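Two-armed tidy-up robot stopped by a sticky note

What a month it has been for the Flesholm workshop! The two-armed desk tidier, nicknamed Jotilau, was peeling old notes off a monitor in April when its right arm froze at 3 in the afternoon and flashed up fault 1042 – a grip force warning.

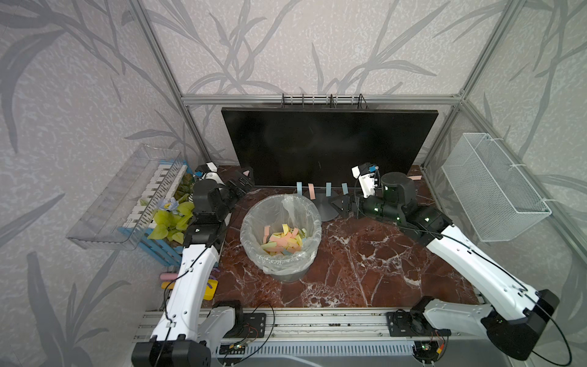

Ottilie Bachmann thinks the limit was simply set too low, and would sooner see an arm stop too often than lean on somebody's screen.

The team has been through the logs and found the arm had tried the same note 15 times before giving up. Brilliant patience, but far too much of it! Paper stuck to a thin edge gives the fingers very little to hold, and each try pushed a bit harder than the last.

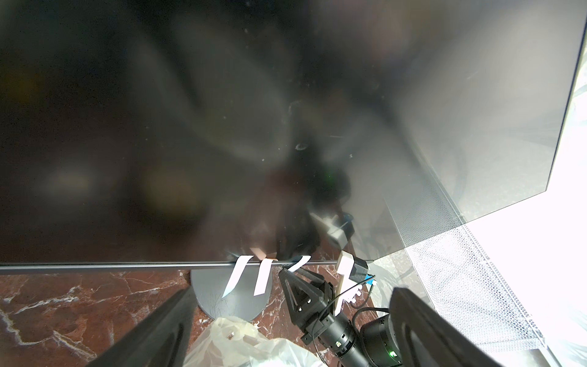 Close quarters at the lower edge of the monitor.

No one was hurt. New software from Pronach now stops either arm after three failed tries, and the bin job carries on as before – paper scraps and all.
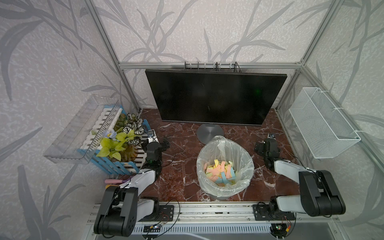 What happens next

Hedlund will run 10 more sessions with the new limit, and we can't wait to see the results.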